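Bin Picking Cell, Stetstead Site
Progress report on equipment spending, 8 July 2023

Spending to date is $3,780 against the equipment line. The largest item was the replacement gripper from Herkell, at $2,589 with shipping. Cables and clamps came out of the general supplies line and are not counted in that total.

Trials are running on the two-compartment metal bin with the red and green bars. We have kept to single-layer layouts so far. Stacked parts will wait until the second gripper is here.

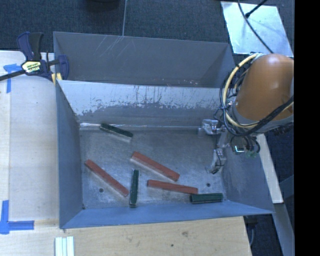 The Lyimo quote for the second gripper is $1,267 and is good for 45 days. We ask for approval to order within that time. Prundero also quoted, but could not deliver before November.

Still open: a proper mount to hold the bin, and cable guides for the wrist. Prices for both will be in the next report.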